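# Coat hangers, and the state of the chore robot 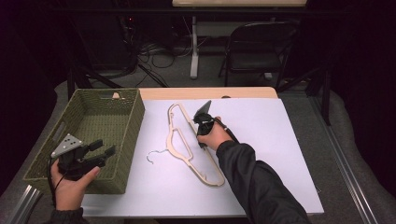 *Two hand-held grippers, one flat wooden hanger, one olive-green basket.*

Every few months somebody asks me whether a machine can put away the washing yet. My answer has been "parts of it" for a while now, and I want to set down which parts, using the hanger as the test piece.

Folding gets all the attention. Folding is a good demo: the cloth starts as a mess and ends as a rectangle, and a viewer can judge the result from across the room. Hanging is harder to film and, in my view, harder to do. A shirt on a hanger involves a rigid part, a deformable part, an opening that has to be found by feel as much as by sight, and a hook that has to end up on a rail facing the right way. Before any of that, the hanger has to be picked up.

A hanger lying flat on a table is a poor object to grasp. The body is thin relative to its length, so parallel fingers coming straight down have very little height to close on before they touch the tabletop. Come down one or two millimetres too low and the fingertips load up against the surface. Come down too high and they close on an edge and squirt the thing sideways. The slots help if you can hit one. The hook is worse again: thin wire, shiny, and on a white background a depth camera will often return nothing useful along most of its length.

Colour doesn't help either. Pale beige wood on a white top is low contrast, and I have watched a perfectly good detector draw its box around the hanger body and leave the hook out of it. For grasping the body that is harmless. For hanging the result on a rail it is the whole job.

## What works

Single-arm pick and place of rigid objects into a container is, for practical purposes, done, provided the objects are of a size the gripper likes and the container has a wide mouth. Baskets are fine. A woven basket has a bit of give, which forgives a clumsy approach. Moving the basket itself is a different matter and usually wants two hands, or a finger through a hand-hold, with the load shifting about inside.

Shewit Ejigu ran a hanger trial last February with a policy trained on 300 demonstrations, all recorded with hand-held grippers. Over 100 attempts at picking the hanger off a flat table and placing it in a basket, it failed 11 times. That is a respectable number. Most of the 11 were the sideways squirt described above, and the hanger was still within reach afterwards, so a retry would have caught them.

The same policy got nowhere on hooking the hanger over a rail. Shewit tried another 400 demonstrations for that task alone and the results improved from hopeless to occasional. I would not let it near a wardrobe.

## Why hand-held grippers

The alternative is driving a robot arm remotely, and anybody who has spent an afternoon doing that will know the drawbacks. It is slow, the operator gets tired, and the motions come out stilted. Holding the gripper directly is quicker and the wrist does what a wrist does. You lose the robot's own kinematics, so some recorded motions turn out to be unreachable for the arm that has to replay them. You also lose the feel of your own fingertips, and I think people underrate that. Try picking a hanger off a table with a pair of kitchen tongs in each hand. You will drop it, and you will start tilting it up by one end before you grab it, and that trick then shows up in the data.

Tilting is the interesting one. Press down near one end of a part that isn't quite flat and the other end lifts a little, and the second hand can slide in underneath. Zinash Negash calls this cheating with the table. I call it a two-arm strategy that no planner I have used would propose.

## The shop-floor comparison

I spent several years on fixturing at Vitulden, where the standard answer to a part that was awkward to pick was to stop presenting it awkwardly. If we'd had to handle hangers they would have arrived hook up on a peg, at a known pitch, and a two-position pneumatic gripper would have taken them all day without a camera anywhere. Factory automation looks competent largely through this sort of arrangement.

A house has no fixtures. You could fit some, and I half expect the first useful laundry machine to come with its own hangers and its own rail, the way coffee machines come with their own pods. Gerkik had a prototype along those lines, with a notch in the hanger body for the fingers. I thought the notch was the most sensible thing on the stand, and it got the least interest.

## Where that leaves the washing

Sorting rigid odds and ends into a basket: yes, with a retry. Picking up a hanger from a bare table: mostly. Putting a shirt on it: in demos, with a cooperative shirt. Hanging it up: no.

Next on my list is a matte coating on the hook, to see how much of the rail problem is perception and how much is control. My guess is two-thirds perception. Zinash has bet me lunch on the other side.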